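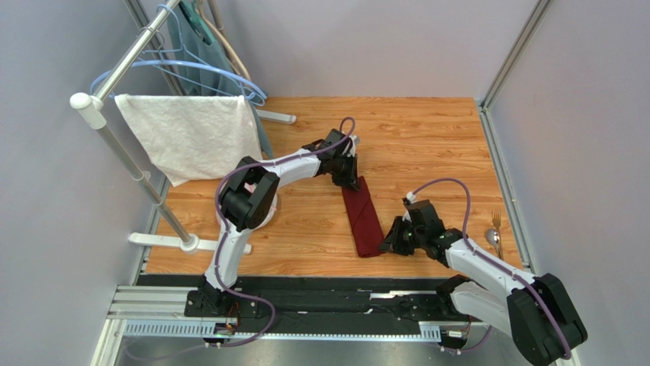 Bimanual Cells, Handout 6: the Prostum cable fault
Notes for the lab section, updated 4th October

Hi all. I promised I'd write up the fault we talked through at the end of class, since half of you were packing your bags by then (fair enough, I ran over again). Bring this with you to the bench.

The short version: the Prostum cell was folding cloth, the left arm stopped partway through a fold, and the right arm kept going. It kept pulling until the cloth came out of its fingers. Nothing got broken, but I'd been about to reach in and straighten the strip, and I really didn't like how that felt!

What the log showed

The left gripper module dropped off the bus at cycle 653. The controller marked the left arm as faulted and held it where it was. So far so good. But the right arm was running its own half of the script, and the script only checked on its partner at the start of each fold. For over 3 seconds it was pulling against an arm that had already quit.

Why the module dropped off

The purple cable. It runs along the outside of the arm, around the elbow and up the forearm, with a small loop of slack above the gripper. We'd made that loop too short when we swapped the Plollier module in January. Every time the wrist rolled all the way over, the cable tugged on its connector, and sooner or later a pin backed out. The elbow is the other place to look - if the cable gets pinched there, you lose slack at the wrist and it looks like the same fault.

Also, look at what's within reach of the elbows. We all watch the grippers, but an elbow swings low over the table and will happily sit right on top of a dish. Same with the clothes rack on the left. A sleeve or hanger can grab a loose cable.

What we do now

Both arms share one stop. If either faults, both hold.
The script checks the partner arm at every waypoint.
Before a run, jog each wrist to both ends of its roll at low speed and watch the loop. If it goes tight, stop and re-dress the cable.
Hands stay out until both arms read HOLD on the Zestik panel. One arm sitting still tells you nothing about the other one.

For next time

Read the Ogunleye notes on shared stops, then sketch a fault tree for this one with "cloth pulled free" at the top. I want at least 2 branches that have nothing to do with the cable. Hand-drawn is fine, just make it big enough for me to read.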